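Folding blue utility cloths without a ridge
Laundry and Linens, 5 replies

skurkix39
Mine keep a ridge across the middle after folding. Shelf is 10 inches deep, so thirds won't fit. 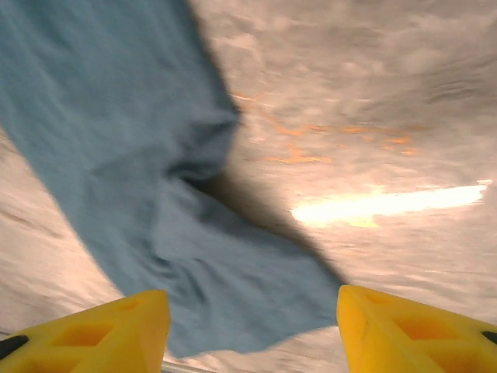 Blue cloth, bunched partway down.

clavine_2
Shake it out and flatten the bunched part first. Then fold in half lengthwise.

dehghan700
Disagree. Lengthwise first puts the crease along the longer axis. Start from the short edge, held at both corners.
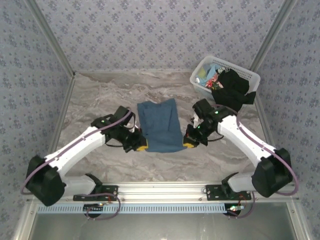
Keep equal tension on each corner or the fold skews.

clavine_2
Skew comes from the hem. Tension won't fix a hem that shrank.

skurkix39
Short edge first fits the shelf. Ridge is fainter, still there.

Socorro Giraldo
Iron it before folding.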